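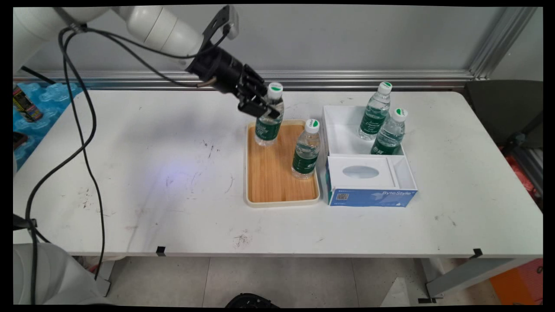

## Bottles, day whatever

Quick one, got to be back at the bench by 2.

Still on the bottle task. Four bottles, one tray, one box with compartments, and the arm has to learn to shift them by the neck. We want 987 good runs before Akard will even start a training job. We're at 946. So close!! Wednesday probably, if the wrist camera behaves.

Stuff I've learnt this week, no order:

- Gripping just under the cap is fussy. Too high and it catches the cap, too low and you're on the label and it slides. Neck only.
- Move the tray a bit between runs. I forgot for 30 in a row last month and teh model (the Drudden one) basically learnt one spot on the table and nothing else. Binned the lot.
- Same with the box. Nudge it, turn it a touch.
- Keep the fumbles in a separate folder. Nyarko's loader can't tell a fumble from a good run unless you tag it, and I am not tagging 946 of anything by hand again.
- Slow down near the tray. My early runs are all jerky, you can see it in the plots.

Cables still annoying me. They hang in big loops down the side and I keep catching them with my knee.

Next up is the Fostero gripper pads, softer, supposedly better on thin plastic. Will post the numbers if their any good. Right, tea then the last 41.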